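Vadier Pear Bowl, Large

Serving bowl from the Mullumex table range. Glazed inside and out, 162 ounces to the brim, which is more potato salad than most families will admit to eating. Dishwasher safe on the top rack, if you can get it to fit on the top rack. Most people wash it in the sink.
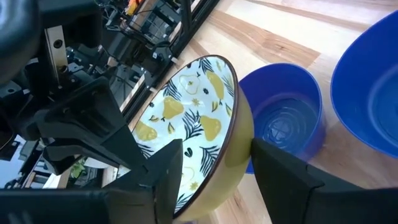 Pattern names at Mullumex are handed out by someone with a train to catch, so this one is called Pear. It does have other things going on. Between the solid mustard pears there are dark navy sprigs, a couple of yellow flowers and a couple of pears done in outline only, for anyone who likes their fruit unfinished. The outside is plain pale yellow-green with a thin brown rim.

Also in Pear: the Bae side plate and the Gasoteo pitcher, sold separately and often out of stock separately.

Microwave: yes, but check your turntable first. Oven: no. Ships in a double box. Orders over $70 ship free. Next batch due in November.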